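Thyroid function testing

Thyroid function testing is the group of blood tests used to find out how well the thyroid, a small butterfly-shaped gland at the front of the neck, is doing its job. For a gland that weighs less than an ounce, the thyroid has a remarkable reach! Its hormones help set heart rate, body temperature, digestion and the speed at which the body burns energy, so a few milliliters of blood can tell a doctor a great deal.

What is measured

The usual starting point is thyroid-stimulating hormone, or TSH. It is made by the pituitary gland at the base of the brain and works like a request slip: when the pituitary senses too little thyroid hormone, it sends out more TSH, and when there is plenty, it cuts back. A high TSH therefore often points to an underactive thyroid (hypothyroidism) and a low TSH to an overactive one (hyperthyroidism). Small changes in thyroid hormone produce large swings in TSH, and this beautiful bit of feedback is what makes the test so sensitive.

If TSH is outside the reference range, the laboratory usually goes on to measure free thyroxine (free T4), the portion of the main thyroid hormone that is not bound to proteins in the blood. Free triiodothyronine (free T3) is added mostly when an overactive gland is suspected. Antibody tests, especially for thyroid peroxidase antibodies, can show whether the immune system is involved, as it is in Hashimoto's disease.

Reading the results

Results are read together. A raised TSH with a low free T4 suggests hypothyroidism. A raised TSH with a normal free T4 is called subclinical hypothyroidism, and many people with it simply have the test repeated after a few months. Reference ranges differ from one laboratory to another, and they shift during pregnancy, so the range printed beside the result is the one to use.

The Mathebula survey, run through 16 clinics, looked at this question of repeat testing. It enrolled 3,971 adults, of whom 3,003 came back for a second blood draw. In 215 of those who returned, the second TSH fell on the other side of the reference limit from the first. Yogesh Tomar, who wrote up the survey, argued that a mildly abnormal value should be confirmed before any long-term treatment is started.

Preparation

Fasting is generally not required. TSH follows a daily rhythm, higher overnight and lower in the afternoon, so people who are tested regularly are often asked to come at a similar time each visit. Those who take levothyroxine may be told to have blood drawn before the morning dose.
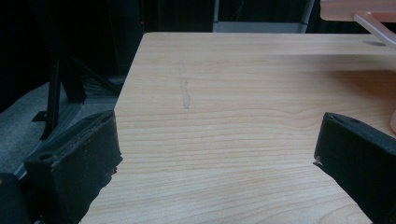
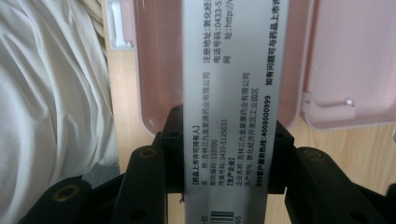
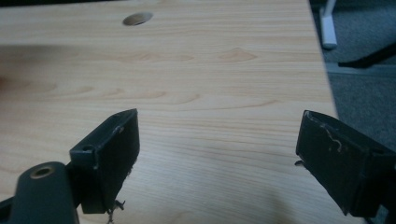 Medicines and supplements are the most common outside influence on thyroid tests, and a fascinating subject in themselves. Biotin, sold widely for hair and nails, can make TSH look falsely low and free T4 falsely high in some test methods, even though the gland is perfectly healthy. Amiodarone and lithium can change how the thyroid really works, and steroids can lower TSH. A person who takes something bought abroad may bring in a package insert like the one in the second picture, printed in Chinese, with the marketing authorization holder given under its own heading, and a pharmacist can use the sheet to trace the product and its ingredients. Doses matter too, as does the time of the last one, and both are worth writing on the lab request.

See also: Hashimoto's disease; Graves' disease; Pituitary gland; Reference range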